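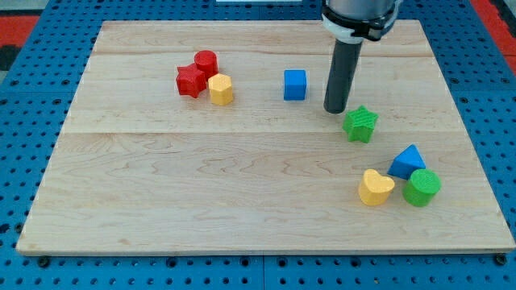 To: Workshop Users list
From: Gilmar Paiva, Shop Operations, Dronmont Center for Wood and Materials
Date: Wednesday, April 15, 2020
Subject: Re: Maple panels and the perforated benches

Dear colleagues,

The following responds to the question quoted below and applies to all users of the Dronmont and Vinditz shops.

Glued-up maple panels may be fastened directly to the perforated benches. Fasteners are to be placed at the corners, within the margin that will be trimmed off. Please tighten them by hand only. Several panels returned from Vinditz in January had crushed edges, and two could not be used for the Prado order.

Panels must be scraped clean of glue on the underside before they are placed on a bench. Dried glue will keep a panel from lying flat and is difficult to remove from the holes. Users should check each seam with a straightedge before starting work, and again after the panel has been fastened. Any panel that rocks is to be returned to the rack with a note stating the user's name and the problem found.

Panels may remain fastened overnight if the bench has been reserved for the following day. Otherwise they are to be removed and stored on edge, with spacers between them. The Kinden rack is reserved for finished work.

Requests for additional fasteners should be sent to this office. We have 23 spare sets on hand.

Gilmar Paiva
Shop Operations

> On the subject of the maple panels: the posted instructions
> say that stock must be held in the bench vise, but the wide
> panels do not fit. May we fasten them straight to the
> perforated top? If so, does the 11 mm margin still apply,
> and can a panel be left in place until the next morning?
>
> Vinditz shop, second bench group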